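Grewal cell notebook
Saturday, entry by the day-shift bench
Print this entry | E-mail this entry

Back on the Grewal cell this morning, and the first job was the one I'd been dodging all week - the gripper cables. The arm kept throwing a comms fault whenever the wrist rolled past 100 degrees, and only in that direction. I blamed the Amura driver box for ages (sorry, Amura) and swapped it with the spare from Gornby. Same fault. So off came the cable ties, and there it was, a nice shiny kink in the jacket right where the last bloke, probably me, had cinched it down hard against the wrist.

New cable in, and I've left a lot more slack this time. Ran the wrist end to end 30 times at crawl speed and then 30 at normal speed while I stood there with my tea. No faults! The loop does swing a bit on fast moves, so keep an eye on it if you're changing the approach heights.

While the mount was off I cleaned the faceplate and redid the bolts. The Trosisska sheet has them in a different order from the sticker on the cabinet. I went with the sheet and pulled the sticker off. Hex key for these is in the second drawer now, NOT on the windowsill.

After that, touch-off and a fresh tool offset. The old Z was out by 16 thou, which explains the plate scuffing we've had since August. Saved it as tool 22 and left the old one in the list until somebody else has had a go with mine.

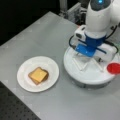 Notebook 3, p. 22

Cheese on toast plate set, gripper over the round white base, one cable looping down past the sensor module and the other arcing out the opposite side. That's the routing I want kept, so please copy it if you have to pull the mount again.

Still to do: label both cables at the cabinet end, order another spare driver tie kit, and rerun the wrist test with the covers on. Sensor calibration can wait till next shift - I ran out of morning.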